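Cell 2 Cable and Base Service

Gallery and notes by Virgil Pascu

Cell 2 is the two-arm cloth cell we use for folding and basket work. It is built on the Hourani bench kit: two identical six-joint arms with parallel grippers, set into the front panel, with a closed white surround on three sides. It went onto a 30-hour service interval in September, after the left arm began dropping off the servo bus in mid-motion. The notes cover what was found, what was changed, and what the settings are now. They are written for whoever has the next service, so the level of detail is uneven. Where a step is the same as on Cell 1 it is not repeated.

The original fault was intermittent. The left arm would report a timeout on the wrist servo, sometimes twice in a session and sometimes not at all, and recover after a power cycle. It was first logged as a firmware problem. Reflashing the wrist servo did nothing. Swapping the wrist servo with the one on the right arm did nothing either: the fault stayed on the left. That left the harness, the base connector, or the bus adapter.

The harness is a single thin cable per arm, supplied by Linidar, run outside the links from base to gripper. On the old routing it was tied at every joint with very little slack. With the elbow folded back and the wrist rolled to its limit, the cable was carrying load at the plug. The conductor had broken inside the insulation close to the wrist end. Continuity tested good with the arm at home position and failed when the wrist was rolled by hand, so test with the arm moving.

Both arms now have a free loop. The rule for loop length is simple: move the arm to its farthest reach, roll the wrist to each limit in turn, and leave enough that the plug can still be wiggled with a fingertip at the worst point. Excess goes into the loop above the gripper, and never down at the base where it can get under the elbow.

Both arms over the cloth, with the purple cables running in free loops from base to gripper. Close work like this, grippers almost touching, is where a loop that is too long will snag on the other arm. Check it at slow speed before running anything at full rate.

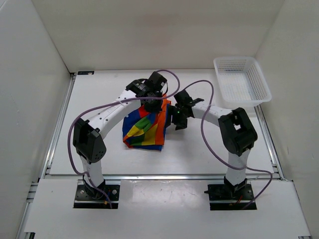

Base plates and connectors

Each arm sits on a black plate bolted into a cutout in the front panel. The wiring comes out at the plate edge, and access is from the front with the arm parked. Do not try to reach the connectors from above with the arm raised. The shoulder has no brake and the arm will come down when bus power is cut.

Order of work, per arm:

1. Park the arm and support the upper link with the foam block. Cut bus power at the supply, then at the adapter.

2. Check the plate bolts before touching anything else. Any bolt that turns without resistance gets written down with its position. On the left plate we had 2 loose at the last service, both on the side toward the center of the cell. That agrees with the direction of load when the arm is reaching inward.

3. Remove the bolts in a diagonal pattern and lift the plate only as far as the wiring allows. There is not much spare length underneath.

4. Unplug the base connector by the housing. Inspect the crimps under a lamp. Replace any contact with a dull or darkened face.

5. Refit with medium threadlocker. Tighten in the same diagonal pattern, two passes.

6. Power the adapter first, then the supply. Scan the bus at low baud and confirm that all IDs answer before going back to normal rate.

The plates are not interchangeable without rechecking the shoulder zero. The hole patterns match, but the cutouts differ slightly from side to side and the plate settles at a small angle. If a plate has been off, run the zero routine. It takes 3 minutes per arm and there is no reason to skip it.

Calibration after a base service

Home both arms and compare the reported joint angles with the values on the service sheet. Anything out by more than the tolerance in the sheet goes back to the zero routine. If the same joint is out a second time, suspect the horn screw on that joint before suspecting the encoder. On the elbows the horn screw can be reached without taking the bracket apart. On the wrists it cannot.

Gripper closing force is set in the Groltent controller as a current limit. The left is at 143 on the controller's own scale, and the right is set to match. The old value was lower and allowed thin cloth to creep out of the jaws on a long hold. A higher value was tried and the gripper servo ran hot enough to trip its thermal limit. If you change it, change both sides and write the value on the sheet.

Hold test with the striped cloth. The left gripper is closed on one corner with the fabric hanging, and the right arm stands clear with its jaws open. The green indicator lights on the right gripper are on. Run the same test with the sides reversed before signing off, and watch the servo current for the full hold.
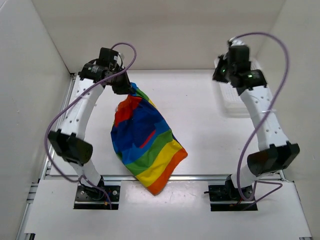

Renske wrote in after the first version of these notes to say that a free loop only moves the wear to the base end, and that on her own cell the cable started to chafe where it passed the elbow bracket. She fits a short piece of braided sleeve at that point and replaces it at every second service. She also asked why the cable is not clipped to the upper link halfway along, which would keep the loop small.

On the sleeve, agreed, and a length of it has been added to the parts list below. On the clip, we tried a rigid one and took it off again. It made a fixed point that the cable bent around each time the elbow moved, which is the same fault in a new place. A tie on the link is acceptable if the cable can slide through it. Pull the cable by hand after fitting. If it does not slide, cut the tie and start over.

Surface and surround

The work panel is wiped down with a dry microfiber cloth. No solvent. The panel marks easily and isopropyl leaves a visible patch that the cameras pick up as an edge. Scuffs on the front panel are cosmetic and can be left alone.

Check the extrusion rails for lint, mainly in the slots along the front. Cloth work sheds more fiber than expected and it packs into the slots. A stiff nylon brush gets most of it. Keep compressed air away from the open servo housings.

The mesh basket goes in the back right corner. Its position is part of the saved task files, so if it has been taken out for cleaning, set it back before running any basket task and do a dry run with no cloth.

Parts kept on the shelf for this cell

- Linidar harness, full length, one per arm
- Base connector housings and contacts
- Plate bolts and medium threadlocker
- Braided sleeve, small bore
- Wrist servo, flashed and set to the left wrist ID
- Gripper finger pads, one set
- Grillow bus adapter with short lead

The spare servo is set to the left wrist ID. If it is going on the right arm, change the ID on the bench with nothing else connected. Two devices answering on one ID will look exactly like the original harness fault and will cost you an afternoon.

Open items

The left elbow has slight play when rocked by hand at full extension. It is within tolerance and has not changed over the last two services. Measure it again at the next one.

The right arm still uses its original harness. It passed the moving continuity test on every conductor. Replace it when the left one is next due so that both are on the same clock.

The bus adapter drops its configured rate if it is powered after the supply. The power order in step 6 works around this. A startup check in the Groltent script would be better and has not been written yet.

Related galleries

Cell 1: Gripper Pad Replacement
Cell 1: Rebuilding a Stripped Elbow
Bench Supply Wiring and Fusing
Groltent Controller: Current Limits by Joint
Servo ID Map, All Cells

We use cookies to remember your gallery display settings and to count page visits. By continuing to browse you accept their use. Accept | Manage settings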